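Gramelley kitchens to start food scrap pickup in August

Prumska adds 36 stops, free bins for first 3 months

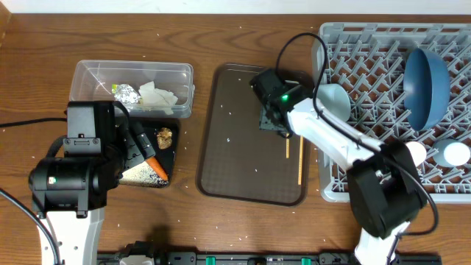 GRAMELLEY - Food scrap pickup is coming to Gramelley in August. Prumska, which already runs the route in Kunel, will add 36 stops here, first truck out Wednesday at 6 a.m. Sign-up is open now. No charge for the first 3 months, bin included. The rules are the same ones Kunel households have been using since spring, and most of the mix-ups there happen at the end of a meal, when everything goes in together. Carrot wedge, grains of rice off the table - yes, scrap bin. Crumpled foil, silver or gold - no. Take it out before you tip the plate. Balled-up white paper is a maybe, see below.

What goes in: fruit and vegetables, cooked or raw. Rice, bread, pasta. Meat and fish, small bones ok. Coffee grounds and filters. Egg shells.

What stays out: foil, plastic wrap, any kind of clear tub or lid, rubber bands, produce stickers. Liquids. Cooking oil has its own drop-off at the Ackah yard, same hours as before.

Paper: plain napkins and paper towels are fine if they only have food on them. Anything shiny or coated goes in the trash. If it was used with a cleaning spray, trash also.

The Kunel route now has 333 households signed up. In the last check of bins there, 93 percent were clean enough to go straight to the pile at Ackah. The rest had to be picked thru by hand, which is slow and costs money. Foil was the most common problem, then stickers.

Bins are 3 gallons with a locking lid, sized to fit under most sinks. Carry it to your stop, empty it in the big green cart, take it home. Carts are emptied once a week and rinsed on the truck. Apartment buildings can ask for a second cart, but please ask before the end of the month so it makes the first delivery.

Finished compost comes back to town. Each household on the route can pick up two bags a year at the Ackah yard - bring your own bags, and a shovel if you have one, theres only a couple on site.

Sign-up forms are at the Gramelley library front desk and on the Prumska website. A list of all 36 stops will be posted in both places. After the free period the fee is the same as in Kunel, billed quarterly, cancel any time.

About Prumska
Prumska collects food scraps from homes and small businesses in Kunel and, starting August, Gramelley. It runs the compost yard at Ackah.

Media contact: Prumska press office, Kunel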